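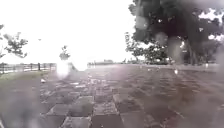
FOR IMMEDIATE RELEASE

Altetti Press announces short fiction anthology, opens preorders

Lamont — Altetti Press will publish Grostach, an anthology of new short fiction, in January. 92 stories, 23 writers, one fat paperback. Preorders open now through the press and through independent bookstores that carry our list.

Grostach is the name of a town that shows up in every story. It isn't on a map. Each writer got the same two-page sheet: a river, a closed glove factory, a bus that runs twice a day, a bakery with no sign. After that they were on their own. Some of the writers never leave the bus. One sets all four of her stories inside the factory, the night before it shuts. Another skips ahead to when the river has moved and the town hasn't.

Every writer has four stories in the book. Most are very short, a page or two. The longest runs to 16 pages and closes the collection. Stories are not grouped by author — they follow the bus route, stop by stop, so the same writer may turn up at the bakery and again much later at the end of the line. Characters get borrowed. A dentist who dies early on is alive and annoyed in three later pieces. We left that alone. Continuity was never part of the deal.

The editors read 2,992 stories during the open call. All submissions were read without names attached. Writers with one piece accepted were asked to send three more, and most of them did it faster than we could get the contracts out. Nine of the writers in the book have not published fiction before.

What's in it, loosely: family stories, two ghost stories, a divorce told in bakery orders, a lot of weather, a long arguement about a dog. Some are funny. Several aren't in the least. Readers who liked our earlier anthology Bomano will recognize the format, though the new book is longer and a good deal stranger. Bomano stays in print and will be offered with Grostach as a pair at a reduced price.

Format: trade paperback and ebook. No hardcover planned. Audio edition under discussion, nothing to announce yet.

Launch reading: at the Altetti office in Lamont, 7 p.m., date to follow. Free. Six of the writers will read one story each, shortest ones first. Books for sale at the door, cash or card. Seats are limited so please write ahead if your coming with a group. The building has a ramp at the side entrance and the reading is on the ground floor.

Review copies: digital galleys are ready now. Print galleys go out in the fall while they last. Please tell us where the review would run and what format you need. Excerpts of up to two stories can be reprinted with permission — ask first, the authors keep their rights and we have to check with them.

Bookstores and libraries: standard trade terms, returnable. Order through your usual wholesaler or from us direct. Reading group notes will be availible as a download closer to publication, along with the original two-page town sheet for classes that want to write their own Grostach story. Teachers can copy the sheet freely.

About Altetti Press

Altetti Press is a small publisher of short fiction and poetry in translation and in English. Based in Lamont. The next open call, for poetry chapbooks, starts in March. Guidelines will be posted then, please don't send work before.

Press contact: Altetti Press publicity desk, Lamont. Put "Grostach" in the subject line. Cover art and sample pages on request.

###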